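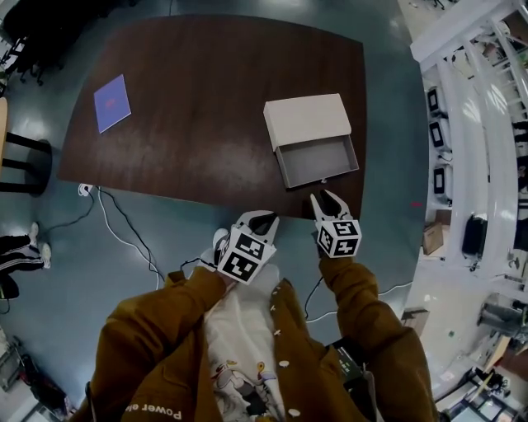 Photo: Zeyu Xia

From: Pornthip Sombatkul
To: packaging list
Date: 19/02/2020
Subject: Re: lift-off lid boxes, tray depth

Nipon Nuchit wrote:
> The Jundeck boxes arrived. Gray tray, off-white lid, no hinge.
> Tray wall is 50 mm. Do we still want the booklet inside, or under
> the lid on a separate card? Also, is the tab meant to stay on
> the tray, or is it a leftover from the die cut?

Booklet goes inside, flat on the tray floor, before anything else. A separate card adds a part number and we would have to requote with Vasiliauskas. The blue-violet cover is the current one. If you still have the older covers, keep them out of the packing area.

The tab stays. Drawing 724 rev 2 shows it at the near edge, white. Orient the tray with the tab toward the packer and set the lid down from the far side.

Two open points:

Lid fit. Ketsara measured the first carton and got a looser fit than on the Clillska samples. I don't have her numbers yet. Please don't tape the lids in the meantime, the adhesive lifts the off-white coating.

Tray floor. It is flat, without ribs, so the contents can slide. Damián suggested a 92 mm insert. I would want to see it with the booklet underneath before ordering, as the stack height changes.

Samples can be opened on the big wooden table. Wipe it first, the lids pick up marks.

Next order is in April.

Pornthip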